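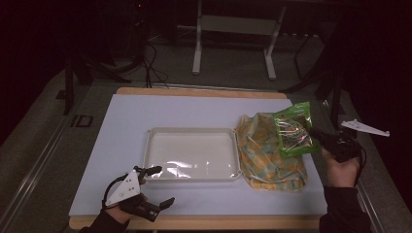 Tray and cloth on the white board, a green snack bag held in one gripper, with a hand gripper on each side.

Kitchen Table Practice: Tips for the Packing Task

These are the tips we hand out to new members of the Vestarstead robotics club before their first round of demonstrations. They cover the packing task, where a snack and a cloth get sorted and put away on a tabletop with two hand grippers. Most of them came out of the April sessions, and a few are older. Last updated 2018-07-09.

Setting up the table

Wipe the board before you start and again whenever you switch snacks. Crumbs and salt get under the tray and it starts to slide. A damp microfiber cloth is enough. Don't use spray polish, which leaves the board slick for the rest of the day.

Put the board down first, then the tray. Leave enough bare board on both sides for the fingers to come in low. If the tray is too close to you, your wrists end up bent back and you will feel it after 20 minutes.

Shallow plastic trays shine under the ceiling lights. Turn the tray or shift it a little until the worst of the glare moves off the spot where you plan to set things down. Hauke Diekmann tried lining one with paper towel, which cut the shine but snagged on the finger pads. We went back to bare plastic.

Picking up a snack bag

Squeeze the air toward one end before the round, so there is a flat part to hold. A bag that is puffed tight rolls out of the jaws.

Go for the crimped seam if you can reach it. It is stiffer than the middle and it won't crush what's inside. If the bag is lying flat, slide one finger under the edge and close slowly.

Lift straight up first, then move across. Beginners tend to drag the bag sideways and take the cloth along with it.

Retire a bag when the seam starts to split. We keep one box of practice snacks on the shelf by the door, marked Do Not Eat. They have been squeezed too many times to be any good, and the box gets thrown out at the end of each term.

Handling cloth

Use a washed cloth. New dish towels have sizing in them and hold their creases, so they behave differently from the ones people have at home. Two hot washes without softener will take care of it.

Patterned cloth is easier to work with than plain. You can tell which corner you have, and when Aiguo Liang goes over the recordings he can see where the folds went. White cloth on a white board is hard on everybody.

To start from a crumpled pile, pinch the top of one fold and raise it until the cloth hangs. Wait for it to stop swinging. Then take a corner with the other gripper. Going straight into the pile for a corner works maybe one time in four.

If the task calls for a loose pile at the start, drop the cloth from elbow height and leave it alone. Don't arrange it. Arranged piles all end up looking the same.

Using two grippers

Keep the idle one open and close to the work. When it drifts down to your lap, you lose time bringing it back, and the cable tends to catch on the table edge on the way up.

Check your cables before each round. They should loop clear of your forearm, with enough slack that you can reach the far edge of the board. Snug black sleeves are fine. Loose cuffs are not, so roll them or pin them.

Keep the marker plates clean. Fingerprints are all right, but sauce or tape residue over the dots has to come off. Use a cotton swab and a little dish soap, then dry the plate with a tissue. Rafail Sotiropoulos ruined one with nail polish remover — please don't repeat that.

Finger pads wear out faster than you would think. Press a pad against a sheet of paper and pull. If the paper slips, change the pad. Spares are in the drawer marked Trondov.

Pacing and counts

A full set for one person is 100 rounds. Nearly 75 is more usual in a first session, and that's fine. Take a break before your hands get tired, since tired rounds mostly have to be thrown out later. The best set so far was Boyang Lu's, with 112 usable rounds in one afternoon.

Write down each failed round as you go. A pencil mark on the sheet is enough: D for dropped, S for slipped, C for cable. Keep the failures. Aiguo sorts them separately.

For the Pratilholm meet each team needs 200 rounds, split any way you like between members. Leave the last few days for checking files. Last year we were still recording the night before and half the names were wrong.

Practicing at home

You don't need the grippers for this. Two pairs of kitchen tongs with silicone tips will do. Set out a baking sheet, a dish towel and a bag of pretzels, and try to put the bag on the sheet, then fold the towel next to it. Work slowly, and keep your elbows off the table.

Tongs with a strong spring will tire you out. Look for the light ones, 9 inches or so.

Putting away

Coil cables loosely and hang them. Cloths go in the wash bag. Trays get rinsed and stood on edge to dry — stacked wet, they stick together. Gripper cases go back to Malcolm Cheetham, who has the key to the cabinet.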